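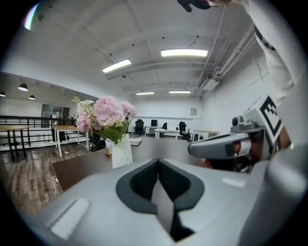

Wikex Robot Club – Questions and Answers

Who can join the club?
Any student of the college, from first year to last. You do not need to study engineering. We have members from nursing, history and food technology.

Do I need to know programming?
No. In the first month we work only with our hands. Programming starts after that, in small groups, and the more experienced members help the new ones.

Where do you meet?
Upstairs in the Kesitz building, from 17:30 until 20:00. The street door closes at 18:00, so if you come later please ring the bell marked 501.

What are you working on this year?
Our main project is for the Aitken Home Tasks Cup. The robot must do small jobs which people do at home or in an office, for example to tidy a table or to move things near a vase of flowers without knocking it over. First we do each task ourselves with a hand-held gripper, many times, and the recordings are used for training. Our goal is 600 good recordings for each task.

What is counted as a good recording?
The task is finished, nothing has fallen, and the marker tag on the gripper can be read. If you are not sure, keep it and write a note in the log. Please do not delete anything yourself.

Is it heavy work?
The gripper is not very heavy, but after some time your wrist becomes tired. We change the person every 20 minutes. Please say if you need a break earlier.

How much does it cost?
The fee is 100 crowns per term. It pays for spare parts and printing material. The first two visits are free.

Can I take the equipment home?
The Jekov starter kits, yes, for one week at a time. Grippers must stay in the building.

Can I use the recordings for my thesis?
Yes, after you ask the club by e-mail. At the end of last term we had 2642 recordings in the archive – not all of them are labelled yet, and help with this is very welcome.

When can I start?
New members can start in October or in February. In July the club is closed.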